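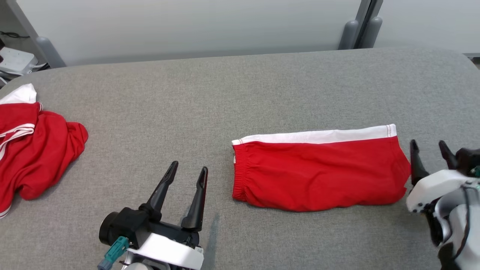 Page last changed: August, 4:40 p.m.

Yi-chun Cheng would like it known that she does not enjoy folding. People assume she must. She runs the kit room at Pelmont, a sports club with more teams than it has washing machines, and she has opinions on shorts that she will share with anyone who stands still. But enjoyment doesn't come into it.

"Do you enjoy brushing your teeth?" she asks me. I say I don't mind it. "Well, there you go."

We are talking across her folding table, a big one, padded and covered in mottled gray fabric, with a rounded far side that sits up against the wall. It is the most comfortable-looking piece of furniture in the building, including the chairs. I ask where it came from.

"I made the top. Batting, then more batting, then the gray. A hard table is no good. You press down on a fold and the thing slides away from you like a fish. With padding it stays put."

And why gray?

"You try staring at red shorts on a white table for two hours."

Red is the color at Pelmont, with white trim, and it has been for as long as anyone can remember to complain about it. The club washed 1390 pieces last season. Cheng knows this because she writes them in a notebook, and she writes them in a notebook because the season before that, 1259 went out to the teams and 1204 came back. She is still thinking about the other fifty-five.

"Somebody's dog is sleeping on those," she says.

Shorts come first in her system. They are easy, and she believes in starting a job with the part that makes you feel competent. One leg over the other, smooth it out, then bring the thing down into a long flat rectangle with the waistband along the top edge. The white strip has to show. When the shorts are on the shelf the strip is what you see, and a row of white strips tells you right away if something has been put in backward.

"Some people roll. I know about the rolling. My sister rolls. You open her drawer and it's like a bakery."

I fold a pair while she watches. It takes me four tries to get the bottom edge anywhere near straight, and then it isn't.

"It's shorts," she says kindly. "It can be a little wavy. The cuff is elastic, it's all gathered up, it's going to pull on everything. If you want perfect corners, go fold a napkin."

Shirts are another matter. Shirts get bunched up on the left side of the table until she is ready for them, and she is in no hurry to be ready for them. The club's have a white collar and white stripes, and she blames both on Edin Kolev, who coached here for years and was allowed near a catalog.

Kolev happens to be down the hall, so I go and ask him. He has no regrets.

"It was a handsome shirt," he says. "It's still a handsome shirt. Did she tell you about the collar?"

She did tell me about the collar. It won't lie flat, it picks up dirt from the air, and if you fold the shirt the regular way it ends up with a crease running through it like a bad haircut. Her answer is to lay the shirt face down, bring the sides in well short of the neck, and fold up from the bottom twice. The stripes then meet or they don't. For a while she tried to make them meet.

"I was a younger woman," she says.

She has used all kinds of products on the white parts. Something called Radis took out the grass and a certain amount of the red. Nirnonico smelled so strongly of pears that the under-twelves refused to get dressed. These days it's plain detergent and cold water, with the whites of the collars rubbed by hand if they look bad from across the room. If they only look bad up close, they go out as they are.

"Who is going to be up close? The other team? Good."

Around four we stop for noodles from Yimyam, the place across the parking lot. They are eaten in the hallway, standing up. No food comes near the gray table, and neither do pens, coffee or, after one afternoon she won't describe, Kolev. He confirms the ban but says the details are private.

I ask what she would change if the club handed her some money. She thinks it over for longer than I expect. A second dryer would be nice. So would a door that closes. In the end she settles on 200 plain shirts, round neck, no collar, no stripes.

"Any color?" I ask.

"Red's fine," she says. "I've got nothing against red."

When I leave she is still on the shorts. The shirt is where it was when I came in, in its heap on the left, and she has told me twice that she is getting to it. I offer to do it before I go. She looks at my pair of shorts, picks it up, shakes it out and folds it again.

"Maybe next time," she says.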